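The Utensil Drawer, Part Whatever

Apr 19, 2022

I have reached the age at which a person has opinions about spatulas. It crept up on me. One minute I was buying records, the next I was standing in the kitchen in my socks, holding two near-identical slotted spoons up to the window and asking myself which of them I'd save from a fire.

The drawer stopped opening in March. It had been thinking about it for months. You could get it out as far as the potato masher, and then you had to slide a hand in, flatten the masher, and pull with the other hand while apologising to whoever was on the phone. Then the ladle joined in and that was that. I ate with the good cutlery for a week before I took the whole front off with a screwdriver.

What came out: a melon baller (I don't like melon), the lid of something, a garlic press with garlic in it from a previous government, 4 corn holders shaped like corn, and my Sabatier paring knife, which I had accused my brother of stealing. I have not told him it's turned up. There will be a right moment.

The rule I settled on was that everything had to be held in the hand before it could stay. I know this is more or less what the tidying people say, but they want you to feel joy, and I was only after mild approval. The wooden spoons all passed. The whisk passed on grounds of seniority. The Rarano tongs went to the charity shop, where I had bought them, so they've had a nice round trip.

Handles are what matter, I've decided. The business end of a utensil is usually fine. It's the other end that lets you down: too thin, too slippery, or moulded into finger grooves for a hand belonging to some kind of otter. Plain and slightly fat towards the end is what I want, with a hole to hang it by. 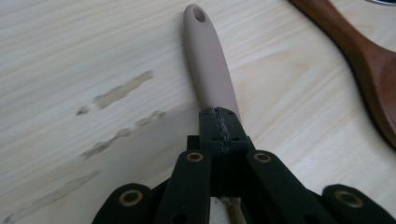
Radka Kovačević wrote to tell me that hanging is all very well until you fry something, after which everything on the rail has a fine coat of grease and you end up washing things you haven't used. She keeps hers in a jug by the cooker and thinks drawers are for string. I've thought about this a good deal, mostly while frying.

I have gone for the rail anyway. It's a Grundasberg, it has 10 hooks, and putting it up took an afternoon and most of a tube of filler. The wall behind our cooker is evidently made of biscuit. The Famberg one was nicer but cost 139, and I won't pay that for something to hang a fish slice on.

The drawer now opens all the way. It has the knives in it, the rolling pin, and the corn holders, which I couldn't bring myself to part with. In May I'm doing the cupboard with the plastic tubs, if I can find any lids.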